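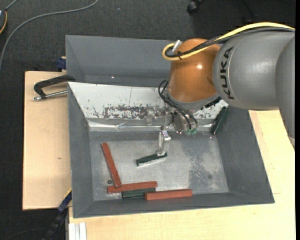

Trestonton的散件抓取单元由四部分组成：机械臂、两指夹爪、视觉模块和抓取规划软件。本文评测的对象是后三项，即Zultgate打包出售的那一套，软件版本为参观当天现场运行的版本。机械臂由用户自备，开放日上用的是一台KUKA，灰色臂身，关节为橙色。测试料是长条形木块状工件，分红棕和深绿两色，散放在灰色料箱里，彼此搭接，有的斜靠箱角。夹爪取绿色块时指尖合在工件的一端，工件略有倾斜，一头高一头低。这种夹持位置值得留意，下文谈抓取点选择时会再提到。

开放日在Clandthorpe的试验车间举行，日期为2025-08-20。讲解由应用工程师Sơn Võ负责，软件操作由Annick Marchand负责。参观者可以在操作台旁站到演示结束，可以提问，可以要求重做某一步，但不能自己动示教器。我在现场停留了一个下午，看了两轮完整演示和一轮应观众要求做的加测。以下按硬件、软件、节拍、安装、文档的顺序写。

一、夹爪

夹爪为平行两指结构，手指向下，可更换。厂方提供三种指型：平指、带V形槽的指和窄指。演示用窄指。窄指的好处是能插进相邻工件之间的缝隙，坏处是接触面积小，夹持偏离重心时工件容易绕夹持点转动。第一轮演示中有两次在提升过程中出现明显下垂，工件没有掉，但放置时姿态与规划值有偏差，软件没有报警。Sơn Võ的说法是，放置精度要求高的场合应改用平指，并在规划参数里打开“重心优先”。加测那一轮打开了这个选项，下垂减轻，代价是可行抓取点变少，靠箱壁的工件要等到周围清空才会被选中。

手指更换需要拆两颗螺钉，带定位销，换后不必重新标定整机，只需跑一次指尖校验。校验程序在软件里，步骤清楚。夹持力可调，分档，没有连续调节。对木块、塑料件够用，对薄壁件偏粗。夹爪本体没有力反馈输出，只有到位信号和空夹信号。这一点在同价位产品里已经算落后。

二、走线

现场的线缆从臂身上方绕过关节，再弯回来，黄色粗缆在外，黑色线束在内，用扎带固定。这是演示设备常见的做法，调试时换线方便。长期生产使用我不建议照搬。末端关节大角度旋转时，外置线束的弯曲半径会变化，线圈也可能刮到高箱壁。Zultgate另有一套线缆护套和导向支架，需单独订购，价目表里列在附件一栏。既然夹爪和视觉模块都要走线到末端，护套应当进标准配置。

三、视觉

视觉模块负责识别工件位置和姿态。料箱是金属底，有磨损和划痕，箱沿反光，对识别算法不算友好。厂方没有换成哑光箱，这一点我认可，实际产线上的料箱就是这个样子。

绿色工件的识别比红棕色稳定。红棕色工件在两件首尾相搭时，软件有一次把它们当成一件长料，给出的抓取点落在接缝附近。夹爪下去后报空夹，退回，重新拍照，第二次识别正确。Annick Marchand调出了当时的分割结果给大家看，边界确实连在了一起。她把最大工件长度的限值收紧以后，同样的摆法没有再出错。这个限值默认关闭。建议用户装机后第一件事就是把工件尺寸上下限填好。

模板录入不需要CAD模型，把工件单独放在箱底，换几个姿态各拍一次即可。有CAD的话可以导入，现场未演示。导入支持的格式在手册里有表，主流格式都在。

四、抓取规划软件

界面分三栏：左侧料箱图像，中间候选抓取点列表，右侧机器人状态。候选点按得分排序，每个点给出碰撞余量、夹持深度和姿态代价三个数。列表上限为500条，超过的不显示。对一般料箱来说远远够用，料层很厚时计算时间会受影响。

得分公式的权重开放给用户修改。默认权重偏向碰撞余量，所以系统倾向于选工件的端部，离邻件远，进指安全，但离重心也远。夹在端部的现象根源在此，与识别误差无关。如果工件短而轻，默认值可以直接用；工件长宽比大，就应把重心项调高。手册对这一项只写了一句话，没有给推荐值。

料箱碰撞模型需要手工录入内壁尺寸和倾角。斜壁料箱要填上口和箱底两组数据。现场的灰箱侧壁是斜的，Annick Marchand填数用时很短，但她显然很熟。新用户第一次填容易把内外尺寸弄混，界面上没有示意图。这个问题在意见表里已有多人写过，Sơn Võ答复说下一版会加，计划时间是12月。

箱与箱之间的切换做得比较简单：在程序里给每个料箱一个编号，抓空后跳到下一个。双箱互倒的循环可以直接调用模板。模板里缺一个功能，即抓取失败若干次后把该工件拨动一下再拍照。贴着箱壁的工件在规划不出无碰撞路径时，系统只会跳过。全部跳过后停机等人。厂方把搅动动作放在高级授权里，我认为不合理。

五、节拍

节拍由我用秒表自测，从拍照开始到放下工件为止。连续顺利的情况下，单件最长14秒。厂方资料给出的数值比这个短，但注明是在不重新拍照的模式下得到。不重新拍照的模式适合平铺来料，散放叠压的料每抓一件周围都可能移动，必须重拍。选型时请按重拍模式计算。

机械臂速度当天设在较低档位，车间的安全规定如此。提高臂速可以缩短搬运段，拍照和规划的时间不变。另外，臂速提高后端部夹持的下垂问题会更明显，两者要一起考虑。

Zultgate墙上贴了一份长时间运行记录，总抓取1018次，其中人工介入的原因逐条列出。记录公开这一点做得好。内容由厂方提供，我没有条件复核，所以不作为评分依据。

六、安装与固定

演示台为浅色木质台面，料箱用夹具压在台边。Abelardo Muñoz是从Bang来的集成商，他问到料箱位移以后怎么办。软件有箱沿检测功能，每次换箱后自动比对，偏差在可补偿范围内就修正坐标，超出则报警。Muñoz要求当场试一次，Sơn Võ松开夹具把料箱推偏了一点，系统修正成功；再推大一些，系统报警并停止，提示信息写明了偏移方向。这是当天表现最好的一项功能。

标定用随附的标定板完成，流程共十二步，软件逐步提示。我没有看到完整过程，只看到最后的验证。标定板质量不错，边角有保护，配收纳盒。控制柜占地不大，风扇声在一米外可以听见，不影响交谈。

七、文档与支持

纸质快速指南一份，电子手册215页。电子手册的目录结构合理，搜索可用，通信配置一章写得最完整，信号表可以直接拿来用。规划参数一章最薄弱，前面已经说过。中文译文有几处术语前后不一，“夹持深度”和“进指深度”混用，指的是同一个参数，初次阅读时要注意。

技术支持由Roya Shokri的小组承担，邮件受理。展台上有人反映回复速度尚可，远程诊断需要用户开放端口，部分工厂的网络管理不允许。离线日志包可以替代，导出路径在“维护”菜单下第二级。

八、配置与订购时的注意事项

1. 标准配置含夹爪本体、平指一副、视觉模块、控制柜、软件基础授权、标定板。窄指和V形槽指另购。
2. 线缆长度下单前务必确认，标准长度只适合控制柜紧邻机械臂的布置，加长线不能现场续接。
3. 法兰转接板按机械臂型号配，订单里要写完整型号，只写品牌会被退回。
4. 搅动动作属高级授权，可先用基础授权试运行，后期升级不需要重装。
5. 来料长宽比较大的用户，请要求厂方用自己的工件做试抓，并指定打开重心优先。

九、评分

夹爪：中。结构可靠，换指方便，无力反馈。
视觉：中上。磨损金属箱底上可用，同色搭接件需要设限值。
规划软件：中上。权重开放，默认值偏保守，示意图不足。
箱位补偿：上。
文档：中。
附件定价：中下。护套不应单卖。

适用范围：尺寸一致、刚性好、表面不太亮的散件，料层较浅，对放置姿态要求一般。薄壁件、软件包装类和需要力控插装的工位不在此列。已有机械臂、只缺末端和视觉的车间可以列入比选，但报价时要把窄指、护套和高级授权一并算进去。

加测那一轮的原始计时表和参数截图已向厂方申请，收到后补在本页末尾。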